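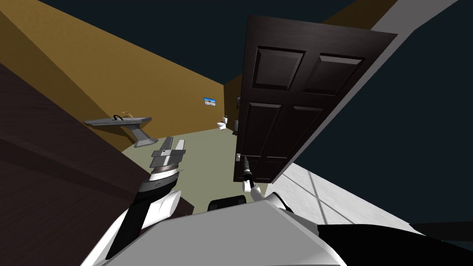 開いたドアの取っ手付近に右のグリッパーを寄せた双腕ロボット(シミュレーション)

印刷する | このページをメールで送る

双腕ロボット導入の予算と計画 よくあるご質問
最終更新:2024年7月7日

最初の見積もりには、何が入っていますか?

Lenowの標準お見積もりは334万円からで、本体の一年間のレンタル、グリッパー左右一組、それにシミュレーション環境の利用料が入っています。搬入費と床の補修費は建物によってずいぶん変わりますので、別にさせていただいています。ここを見落として稟議を通してしまい、あとから追加申請でご苦労なさった方が何人もいらっしゃるので、どうか最初のご相談のときに、エレベーターの有無と廊下の幅だけでも教えてくださいね。

実機を買う前に、シミュレーションだけ試せますか?

はい、もちろんです!むしろ、まだ迷っておられる方にこそお試しいただきたいくらいです。お部屋の図面をお預かりすれば、担当のマルガレータ・ヴァシリウが、ドアや洗面所、造り付けの家具まで含めた仮想の部屋をお作りします。期間は3か月で、動作の試行は2000回を超えても追加料金はかかりません。年度の途中で予算がつかないときは、この期間を前倒しで済ませておいて、本体は翌年度に回すという組み方もできます。

グリッパーは標準品で足りますか?
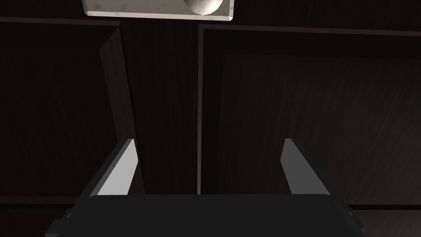 グリッパーの予算は、機種よりも「何をつかむ予定か」から考えていただくと、あとで慌てずにすみます。介護施設や研究室でしたら、まず開けたい扉や引き出しを書き出して、取っ手の形を一つずつ見ていくのがおすすめです。たとえば濃い色の木の戸棚で、白いプレートに丸いつまみが付いているようなものですと、平らな板状の指が二本向かい合った平行グリッパーで、丸い面をどう挟むかという話になります。指先に貼る滑り止めのパッドで済むこともあれば、Contrerasの曲面用の指に替えたほうがよいこともあり、このあたりは部品代に差が出ます。迷われたら、つまみの直径を測ってお知らせください。定規を当てた写真でもけっこうです。

社内の研修にはどのくらい時間をみておけばいいですか?

操作を担当される方お一人につき48時間を目安に、人件費として計上しておかれると安心です。まとめて受けていただく必要はなく、午前だけ、という通い方でもかまいません。講師のヘフィン・パウエルは質問をされるのが大好きなので、時間が延びてしまうことがありますが、延びた分は請求いたしません。

保守費用は毎年かかりますか?

レンタル期間中の点検は料金に含まれています。お買い取りの場合は二年目からPralleckの保守契約が必要で、更新月は毎年9月です。決算の時期と合わないというお声をいただくことがあり、その際は初回だけ期間を短くして調整しますので、経理の方にも一度ご相談のうえ、ご希望の月をお書き添えください。

補助金の申請に使う書類は出してもらえますか?

見積書、仕様書、それからシミュレーションの結果報告書をお出ししています。書式の指定がある場合は、申請窓口の様式をそのまま添付してお送りください。窓口はデスピナ・ムンテアヌです。締め切りが迫っているときは、件名に「申請用」と入れていただけると、先に拝見いたします。

印刷する | このページをメールで送る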